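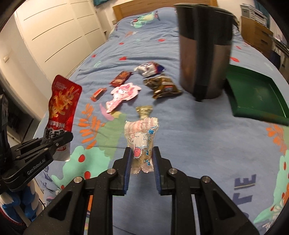
Notes on keeping a family recipe book

The recipe book kept by my grandmother, Afia Aryee, contains 39 entries, of which 20 are in her own hand. The remainder were added by relatives between her move to Prukstead and the year she gave up baking. It passed to me in July, and I have begun to prepare a fair copy.

Certain difficulties should be recorded. Quantities are given in cups, but the cup in question was a blue enamel one, lost in the move. My aunt maintains that it held slightly less than a standard measuring cup. I have tested this view on the ginger loaf and am inclined to accept it. Oven settings are absent throughout, except for the shortbread, which is marked "30 minutes, low, and do not open the door".

Spellings have been left as found. Where two versions of a dish exist, both are given, the earlier first. The groundnut stew appears in 2 forms which differ chiefly in the amount of pepper, and the family remains divided on the matter.

Pages with splashes of fat have been placed between sheets of tissue. The index is complete as far as the letter M. Relatives who hold loose cards, in particular the one for plum jam, are asked to send me a copy before the autumn.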